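Leltetti compares two grippers for laundry work, keeps the simpler one

July 2025

Leltetti, the small automation company from Drarnalgate, has finished a comparison of two robot grippers for household laundry machines. The company says that it will continue with the simpler of the two, a parallel gripper with soft fingertips called Pace. The other candidate, a gripper with three fingers made by Wernivano, was faster with clothes but had more trouble with doors and small handles.

The tests took place in July in the company's own test room. Both grippers were mounted in turn on the same arm, with the same controller and the same head camera, so that only the hand was different. An operator guided the arm by remote control in all attempts. The company did not test any automatic program in this round.

"We wanted to know what the hand can do before we ask the software to do it," said Gemma Fiore, who led the comparison. "If a person with experience cannot open the door with this hand, then it is not fair to expect it from a program."

Each gripper had to do the same series of tasks: open a round door, put one towel in the drum, take it out again, close the door, and pull a small handle on the front of the machine. The full series was repeated until the operators had 2,798 attempts on record for both grippers together. An attempt was counted as failed if it took more than 40 seconds or if the operator had to stop the arm for safety.

Fiore said that the two hands were close to each other on the towel. The Wernivano gripper took hold of the cloth at the first try more often, and it lost it less often on the way out of the drum. Pace sometimes closed on only one fold, and then the towel slid back. The operators learned to push the fingers deeper into the cloth before closing, and the results became better in the second half of the tests.

With the doors it was the opposite. The three fingers need more space, and one of them often touched the front panel before the other two had reached the rim. Pace can go in from the side with its fingers almost flat. It can also push a door closed with the back of the fingers, a movement the operators began to use without being told to.

The small handle was the hardest task for both. Leltetti had expected this, and had prepared a second set of fingertips for Pace, 10 millimeters narrower than the normal ones. With the narrow tips the handle could be pulled with fewer corrections, but the same tips were less good on cloth. The company has not yet decided if it will change tips during the work or look for one shape in between.

The camera was also a subject of discussion. From the head of the robot, the operator sees the machine well until the arm comes in front of it, and after that the important part is often hidden by the wrist. A glass door makes it more difficult, as the reflections from the ceiling light move together with the camera. Two of the operators asked for a small second camera at the wrist. Leltetti tried this for a short time at the end and found that it helped mostly inside the drum, and less on the outside.

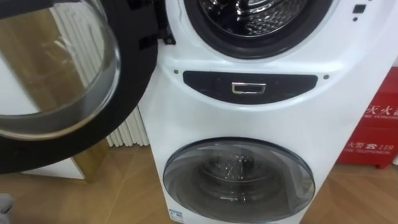 A machine with two drums was chosen for the tests because the arm must work at two heights without moving the base. Fiore explained that this showed a difference that the team would have missed on an ordinary washer. At the upper drum both grippers could use nearly their full range of wrist angles. At the lower one the forearm came close to its limit, and the longer Wernivano hand left the operator very little room to turn.

Weight played a role too. The Wernivano gripper is the heavier of the two, and with a towel in the fingers the arm moved more slowly to stay within its safe load. The controller handled this without errors, but the operators noticed the delay and said it made them tired - one of them compared it to writing with a thick glove.

Leltetti points out that the comparison says nothing about other kinds of work. For sorting clothes on a table, the company would still prefer three fingers, and it plans to keep the Wernivano gripper in the laboratory for that purpose.

The next step is to repeat the door tasks with Pace and the wrist camera together, this time with different lighting. The company also wants to invite operators who have never used the system before. All operators in July had at least some practice, and Fiore believes that the difference between the grippers could be larger for beginners.

A short report with the results for each task can be requested from the Leltetti office in Drarnalgate. The recordings from the tests will not be published for now.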